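Pravton Opens Home Goods Exchange in Skostside

For release in June

SKOSTSIDE – Pravton, the household goods company, will open its first exchange shop in Skostside this June. Residents can bring kitchen items which they no longer use and take other items home for a small fee.
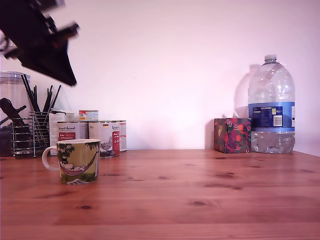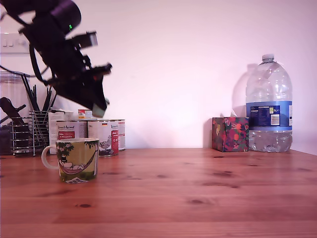
Household items along a plain, pale wall.

What the shop offers

The shop is located in the former Kravets bakery and has 278 square meters of floor space. It will open with a stock of 3,250 items, such as storage jars, baking dishes, cutlery and small lamps. All of them were collected in Skostside and in the neighboring town of Prilitz during the spring.

Every visitor who brings goods in clean condition receives a paper credit. The credit is valid for one year in the shop. Visitors without a credit pay $5 for a shopping bag and may fill it one time.

"Many families have a full cupboard and still they miss the one pot they need," said Miroslava Panasiuk, manager of the shop. "We want to make it easy to exchange, also for people who have just moved here."

Opening gift

The first 1,000 visitors will receive a cotton dish towel made in Prilitz. The shop does not accept electric appliances, knives or mattresses.

Opening hours and the list of accepted goods are posted at the shop entrance.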